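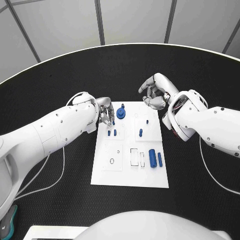 Figure 4-1. White board on a round black tabletop, with a small blue peg.

4. Setting Up the Zoto Label Printer

This section covers unpacking, media loading, calibration, and the first test print. Read Section 2 (Safety) before connecting power. Network setup is covered in Section 5.

4.1 Before You Start

Place the printer on a flat, level surface that does not shake when the cover is closed. Leave enough room at the front for the cover to swing fully open and enough room at the back for the power and data cables. Do not set the printer on a shelf directly above a heater.

You will need:
One roll of Louro direct thermal labels, 50 mm wide
The power supply shipped with the printer
A lint-free cloth
A computer with the Zoto driver installed

NOTE: The printer does not use ribbon. Ribbon-type labels will feed but will come out blank.

4.2 Removing the Shipping Material

1. Press both cover latches and lift the cover until it stays open.
2. Pull out the foam block. It comes straight up.
3. Peel the orange tape from the print head. Keep your fingers off the narrow dark strip along the head's front edge.
4. Turn the platen roller by hand through one full turn. It should move evenly.
5. Store the foam block with the carton. It must be refitted before the printer is shipped for service.

CAUTION: Static discharge can damage the print head. Touch a grounded metal surface before reaching inside the cover.

4.3 Loading a Roll

1. Slide the two roll holders apart.
2. Set the roll between them so that the labels unwind from the top, printed side up.
3. Release the holders. They close on the core by spring force.
4. Draw the leading edge forward under the media guides and over the platen roller.
5. Move the guides in until they touch the edges of the liner, then back them off slightly. Guides that pinch the liner cause skewed print.
6. Close the cover and press down on both sides until each latch clicks.

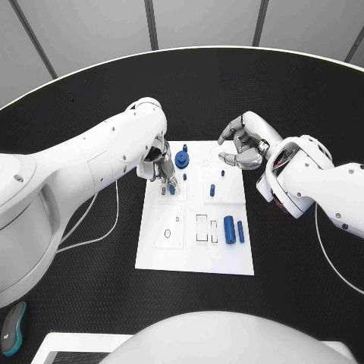 4.4 Calibrating the Gap Sensor

Calibration teaches the printer the length of the label and the gap between labels. Repeat it whenever you change to a different label size. A new roll of the same size does not require it.

1. Turn the printer off.
2. Hold down the FEED button and turn the printer on.
3. Release FEED when the status light flashes green five times.
4. Wait while the printer feeds several labels and stops. The light changes to steady green.
5. Press FEED once. One label should advance and stop with the gap at the tear bar.

If the light turns amber, the sensor did not find a gap. Open the cover, check that the liner lies under both guides, and repeat from step 1. Continuous media has no gaps and must be selected in the driver — do not calibrate with it.

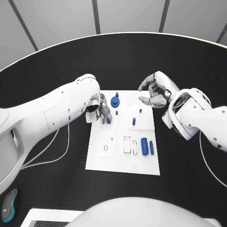 Label placement affects how long a label stays readable and whether a scanner can reach it. Clean the surface with the lint-free cloth and let it dry before applying the label. On equipment with moving joints, choose a smooth, fixed part of the housing and stay clear of screw heads and openings, such as those on the white arms in the figure, where an adhesive edge can lift or block access. Leave a margin of 5 mm between the label and any seam. Do not wrap a barcode around a tight curve.

4.5 Test Print

1. In the driver window, open Tools and select Test Label.
2. Set darkness to the middle position.
3. Print one label and check that the border is unbroken on all four sides.
4. If the print is pale, raise darkness one step and print again. If thin lines run together, lower it one step.
5. Select Save to Printer. Settings that are not saved are lost when power is removed.

NOTE: The print head counter starts at zero. A cleaning reminder appears at 2750 labels, and printing pauses at 3000 until the head has been cleaned and the counter reset. See Section 7.2.

Section revised May 1, 2026. Technical content: Danuta Pawłowska, Cletden.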